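Prakora's food shelf is moving, and it's getting bigger

I stopped by the old Saragih shoe store at 4 p.m. to see how the move was going, and I ended up staying until they turned the lights off. The food shelf has been squeezed into two back rooms on Astach Street for as long as I've lived in Prakora, so a real storefront with a real front door is big news around here!
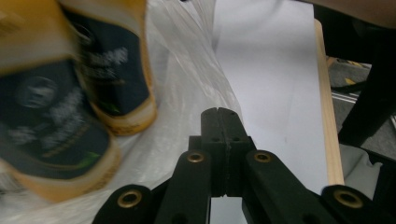
Zdenka Petek told me the door matters more to her than the floor space, and that people used to walk past the old alley entrance twice before they got up the nerve to come in. She'd also like everyone to please stop dropping bags on the Astach Street steps, as the building is being handed back at the end of July.

The new place has 2,000 square feet, compared with 700 at the old one. Last month the shelf served 496 households, and on busy afternoons the line went past the laundromat (if you've ever tried to push a stroller through there, you know). Now there's room for chairs inside, plus a counter where you can pick out your own groceries instead of getting a packed box. I like that a lot. My neighbor always ended up with beans she couldn't stand and traded them to me for rice.

Cekevis, the appliance shop across the road, is lending a walk-in cooler through the winter. That means milk and eggs every week – the old rooms only had a kitchen fridge, and it quit twice last summer.

Hours are changing too. The shelf will stay open until 7 p.m. on weekdays, which should help anyone who works a day shift. You don't need an appointment, and you don't have to bring proof of income, just something with your address on it.

They're still short on help for unloading. The truck comes at 8 a.m., and you have to be at least 16 to sign up. The list is taped up by the register, along with what they need most right now: cooking oil, canned fish, diapers in the bigger sizes and peanut butter. Parking is behind the building, but watch the curb – I didn't, and my bumper has the scrape to show for it.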